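Good practice for hand-held gripper demonstrations: my project report

My project started out as something much bigger. I wanted to collect a pile of folding demonstrations, train a policy on them and show a robot arm folding stuff at the end of term. What I ended up with is a rulebook! It's a short one (it fits on a sheet of paper taped to the wall), and it covers how two people, or one person with two hands full, should record demonstrations with hand-held grippers so that somebody else can use the recordings later. My supervisor said this was a perfectly good project and that I should stop apologizing for it, so I'll get on with it.

The trouble began with the first batch. We recorded 200 demonstrations over a couple of weeks, and when I sat down to go through them I had to throw out 34. A few had tracking that jumped in the middle. The rest were fine technically, but you couldn't tell what the person was trying to do. They'd grab, let go, grab a bit further along, stop and think, scratch their head with the gripper still in hand (that was me, twice). A person watching can shrug that off, but a model learns the hesitation along with everything else.

So the Javasik rules, as we call them after the name I gave the project folder, are mostly about the person holding the tool. I borrowed the basic layout from an older checklist called Gidlow that was already lying around the lab. Gidlow was written for hard objects, cups and blocks and so on, and it has a nice rule about always closing the fingers along the narrowest side. Great for a cup. Try finding the narrowest side of something soft and floppy and you'll be there all afternoon.

My version for soft things goes like this. Come in from above or from the side, pick one and stick with it for the whole demonstration. Close until the material bunches up between the fingers, then stop squeezing. Hold still for one slow breath before you move. I can't tell you how many arguments we had over that breath! Some of us thought it wasted time, but it gives a clean marker for where the grasp ends and the motion begins, and when I labeled the recordings afterward it saved me a ton of work.
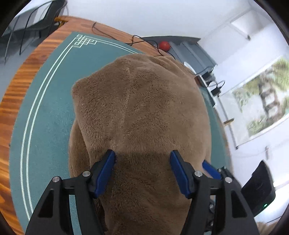
The next rule is about letting go, and I think it's the one I'm proudest of. Open the fingers all the way before you back out. Everybody wants to open a little and slide away, me included, and with fuzzy material the pads drag it along with them. Then the thing has moved, your careful placement is ruined and the recording says you meant to do that. Open fully, wait, lift off. If it still drags, you don't fix it quietly with your free hand, you mark the take as bad and start over.

Which brings me to marking takes. We had no agreement at all on this in the beginning. I marked a take as bad if I was unhappy with it, and Jhonatan Apaza only marked one if the recording itself had failed. Same data, totally different standards! We settled on three labels: good, recovered and bad. Recovered means something slipped and the operator got it back without putting a tool down. I really wanted to keep those, since a robot is going to slip too and ought to see what comes next.

For two grippers there are some extra rules. One hand leads and the other supports, and you say which is which out loud before starting. The supporting hand grips first and keeps its grip until the leading hand is done. Don't cross your wrists. Keep the fingers in view of the cameras as much as you can, even if it means standing a bit awkwardly. And stop after 15 minutes, no heroics. My notes from the long Sunday session are embarrassing to read, and the takes get sloppier right down the page.

I also wrote a rule about spreading the item out before every take, and this one I went back and forth on. At first it had to start in the same position each time. Then I compared it with what Villca, the practice guide we used in class, recommends, and it asks for a different start each time, within limits. I switched over to that. We now use 5 starting layouts, sketched on the sheet, and go through them in a shuffled order.
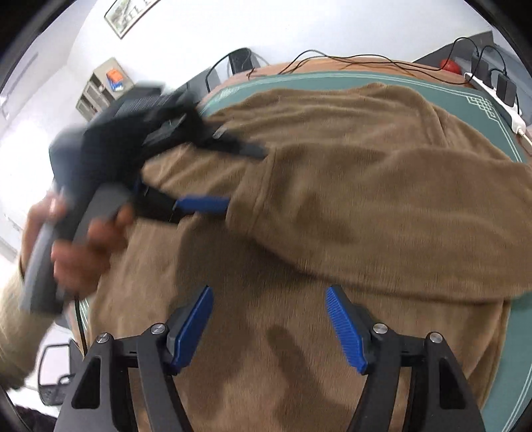

Jhonatan Apaza read the draft of this report and disagreed with me on one point. He thinks the shuffled order should be handed out by a script, because people who choose for themselves will sneak back to the easy layout when they're tired, and he'd like the breath before moving to be timed with a beep too. I'm with him on the script and I've added it to the sheet. The beep I'm less sure about. I tried it with a phone timer and found myself waiting for the sound and not paying attention to my grip.

What I haven't done is test whether any of this makes a better policy. I have the old batch and a smaller new one, but they differ in too many ways to compare fairly. I'd need the same people recording the same items under both sets of rules, and I ran out of term. The recordings, the labels and the sheet itself are in the Clotley folder on the lab drive, and the rule about crossed wrists still needs a drawing.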